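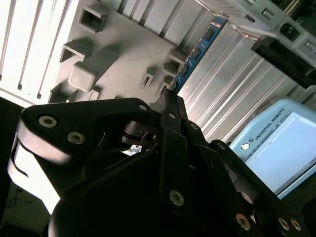 Parking changes at the Semley building

The lower lot at Semley closes for resurfacing in April. Work starts at the Jedley Road end and moves toward the loading dock, so the first 20 spaces will go out of use before the rest.

Please use the Asine lot across the street. The gate code is the same as the one for the bike shed. Permit holders keep their spaces on the upper level – no new sticker needed.

Deliveries should come to the side door before 3 p.m. Drivers who arrive later can call the front desk.

Questions go to Graça Esteves in the facilities office, extension 2360.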